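The washing corner, second attempt

When I moved my work into the shared hall, I thought the laundry would be the easy part. I was wrong. A washing machine in a big room is like a small shop without walls, and everything you put down near it stays there. So I wrote some rules for myself and for Seung-woo Bang, who washes more than I do.

The first rule is the basket. It stands directly under the round door before I open it, so the heavy pieces can go down by their own weight.

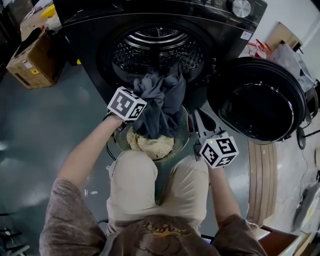 I used to pull everything out in one armful, and a sock always went to visit the floor. Now I take one cloth, let it fall, and then take the next. It is slower, but I do not wash anything twice. My mother did it in the same way, only with a plastic tub.

The second rule is about the other things in the hall. Cardboard and bottles have their own side by the wall, and clothes that must hang go to the rack. 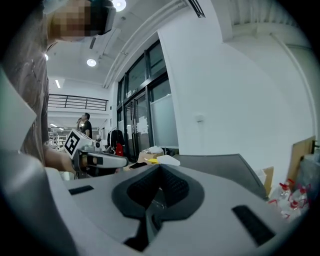
Written by Ha-rang Seo — 5th September

I must confess that cardboard is my weak point. I keep boxes because a box is useful one day, and then I have more boxes than days. Kyung-hwa Ko told me to flatten them in the evening. I do it when I remember.

Small things for washing should stay together in one container with a lid. I bought mine from Stika, and I like it, but any simple one will do.

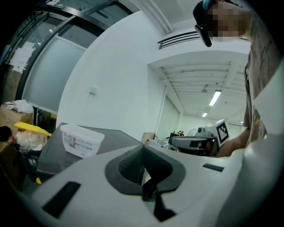

Where do you keep the detergent if there is no shelf?
In a closed container, on a table or another flat place that you can reach without bending.

For the drum itself I have only one habit. After the last load I leave the door open for 30 minutes, and I wipe the rubber with an old towel — the fold at the bottom keeps water and hair.
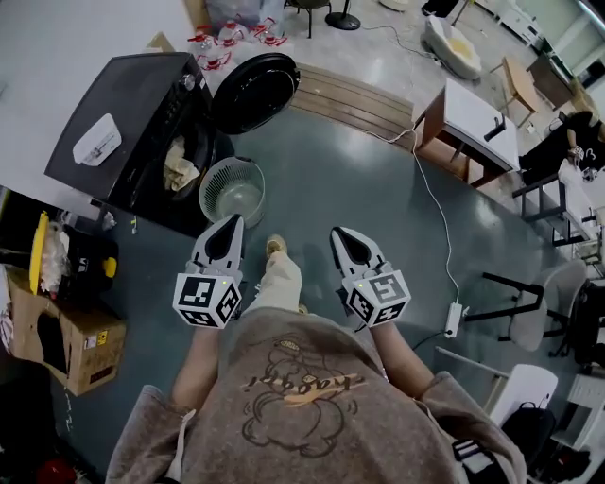 The towel goes in with the next load. I still have to find a good place for the pegs, and Seung-woo wants a second basket for dark clothes. I said we can try it until February.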